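Home | Courses | Schedule | Handouts | Contact

Introduction to Automation
Handout 2: Notes for the Demonstration Visit to Kedirero
Posted January 22, 2024, by Iestyn Penry
3 comments | 19 shares

1. Purpose of the visit

The demonstration at Kedirero forms part of the required work for this course. Students will observe how hand-held grippers are used to record examples of everyday tasks, and how those recordings are later used to train a robot arm. The visit takes the place of one lecture and one laboratory period. Attendance will be taken at the front desk.

Students should read Sections 2 through 4 before arrival. Section 5 describes the written report.

2. Background

In earlier lectures we considered robots that are programmed by entering a list of positions. The arm moves to each position in turn, and the parts it handles must be placed where the program expects them. This method remains common in factories. It is less suited to a kitchen counter or an office desk, where objects are moved from day to day.

The group at Kedirero works by demonstration. An operator holds a gripper in one hand and carries out a task directly, such as moving a container from one side of a table to the other. A camera mounted on the gripper records the task from the position of the tool. The group refers to each complete attempt as an episode. Its current collection, named Miradness, holds 3,894 episodes recorded at 33 different tables and counters.

No arm is present while an episode is recorded. The arm, which the staff call Tian, is kept in a separate room and will be shown in the second half of the visit.

3. Order of the demonstration

The visit begins with a short talk by the staff of Irko, the company that maintains the recording software. Students will then move to the recording tables in groups. At each table an operator will carry out a task slowly, then again at normal speed. Questions should be held until the second attempt is complete, as speech near the table can distract the operator.

After the break, Tian will be run on a task learned from the collection. Students must remain behind the yellow line whenever the arm is powered. Bags and coats are to be left in the entrance hall.

4. Points to observe

Approach. Note how far the jaws are opened before the operator reaches an object. A wide opening allows for small errors in aim, but it also requires more clear space on either side of the object. Operators differ in this habit, and the difference appears in the recordings.

Contact surfaces. The jaws carry black pads that meet the object directly. Pads wear with use, and a worn edge may change how a thin or smooth object is held. Consider how often pads should be inspected and who should record the result.
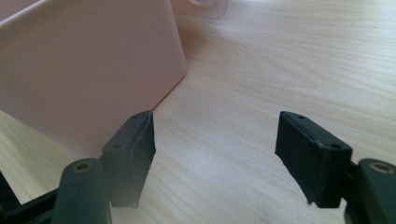
Camera position. A camera that travels with the tool keeps the jaws in view throughout an episode, while the rest of the table comes and goes. Large objects may be visible only in part. Students should ask themselves whether they could complete the task with that view alone.

Light. Reflection from a tabletop can hide its surface detail. The staff record at different hours so that the collection includes both strong and weak daylight.

Release. Letting go of an object is often harder to learn than picking it up. Watch whether the operator pauses before the jaws open.

5. Written report

Each student will submit a report of 2 pages, typed and double spaced. The report should describe one task seen at the recording tables, explain where an arm might fail at the same task, and propose one change to the tool, the table, or the method of recording. Diagrams may be drawn by hand and do not count toward the length.

Reports are due at the first class meeting in March. Late reports will be accepted only with prior written approval. Students unable to attend the visit should contact Iestyn Penry in advance to arrange an alternate assignment.

Previous handout | Next handout | Back to course page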